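Household Automation Review: Diary of the Visiting Officer
Tuesday, February 7, 2023
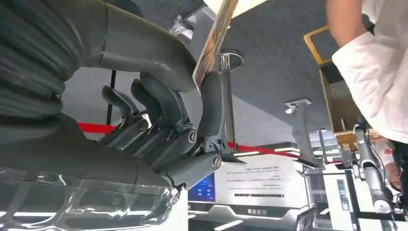

The second day of the Drusthorpe visit was given over to handling. The office has asked for a written opinion on whether machines of this class can be entrusted with ordinary chores, in the home or in the back of a small shop, and I have set down the day's impressions while they are fresh. The formal report will follow in the usual format.

The morning was spent on boards. A wooden board is a fair test, as a great many household tasks come down to one: a shelf to be put back, a cutting board to be wiped and stood up, a tray to be carried level. The gray hand takes the board by its edge, fingers curled on one side and thumb pressed to the other, much as a person would. Declan Tomoana, who is attending on behalf of Broltberg, asked that the hold be maintained while the arm was turned through several positions. It was maintained in all but one. On that occasion the board slid by the width of a finger and the hand did not tighten in response. Mr. Tomoana recorded this as a minor fault. I have recorded it as a fault, and the wording will have to be settled between us before Friday.

The three jointed fingers I was able to study closely are substantial. Each ends in a rounded segment with its joint caps and small bolts exposed. I raised the matter of cleaning. Flour, grease and sawdust will find their way into such places, and the operator's guide devotes one paragraph to the subject. Clear plastic film on the lower part of the arm may serve for a demonstration, but it cannot be our recommendation to a household. Beverley Waaka agreed and will request the maintenance schedule in writing.

Before lunch we reviewed the trial log for the Urio shelving task. Of 352 attempts, 300 were entered as complete. The definition of "complete" was not supplied. It appears to include cases in which a member of staff straightened the item afterward, and I have asked for those to be separated out. Until that is done I do not propose to quote the figure to anyone.

The afternoon concerned speed. The Palell stockroom requires 110 cartons to be shelved before opening, a job at present done by one employee with time left for the front counter. On the pace observed today, the machine would still be at work when customers arrived. Ms. Waaka observed that it could begin during the night. This is a reasonable point and should appear in the report, together with the question of who would be called if it stopped.

Dishes were discussed but not attempted. The same applies to laundry, which the Drusthorpe staff described as a matter for November at the earliest. I was offered a recorded demonstration of folding and declined it, as our terms of reference are limited to work seen in person.

My provisional view is as follows. For a single flat object of known size, presented in a known place, the hand is adequate. For a kitchen as people leave it on a weekday evening, I have seen no evidence on which to base approval. The sliding board troubles me more than the slow shelving. A person feels a thing begin to go and grips harder without thinking about it, and I should want to see that shown 3 times in succession before the word "household" is used in any document bearing our name.

Tomorrow: cups and jars, starting at nine. Ms. Waaka is to bring chipped ones as well as new. Remember to return the visitor badge and to ask again for the log definitions.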